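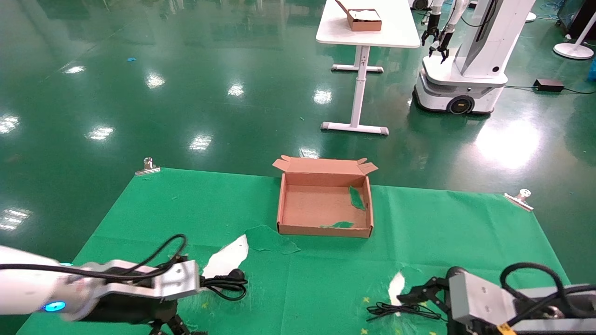

WORKSHOP NEWS

Parcel returns move to the side door

June 11, 2018

Starting this week, anything you send back to the Birnener store goes to the side door on the parking lot, next to the bike rack. The front counter will no longer take returns. It was built for sales, and on Saturdays the line for returns had been running past the paint shelves and out to the street.

The side door is open during all store hours except the last 40 minutes of the day, when the truck is being loaded. Ring the bell if the door is shut. Shahram Bahgeri's name was spelled wrong on the sign that went up on Friday, and a new one is being printed. It is Shahram Bagheri, and he runs the returns desk.

Please bring your receipt or the order number from your email. If you have neither, we can look up most orders from the last year by phone number. Orders placed before November were kept in the old system and take longer to find, so call ahead for those.

You do not need the original box. Any plain cardboard box will do, as long as it closes flat and the old labels are covered or peeled off. Two labels on one parcel is still the most common cause of a return going to the wrong address. Leave the box untaped until Shahram has checked what is in it. He has tape at the desk.

Glass and lamp parts need padding on all sides. Crumpled newspaper is fine. We would like people to stop using shredded paper, which gets into the fittings and has to be picked out by hand.

Refunds go back to the card you paid with and take up to 5 working days. Store credit is given on the spot. Items from Wuline and Statitz are handled by those companies, and we can only pass them along. Wuline has been taking up to 4 weeks to reply.

Used boxes

We put clean used boxes on the rack inside the side door, and they are free to take. Small ones go quickly. If you have boxes to drop off, flatten them first and tie them in a bundle. We can't take anything with food stains or wax coating.

Summer hours

The store will close an hour early on Wednesdays through the end of August. Wai-kit Liu is covering the phones on those afternoons at extension 832. Key cutting and blade sharpening stay on the normal schedule, with the last drop-off at noon.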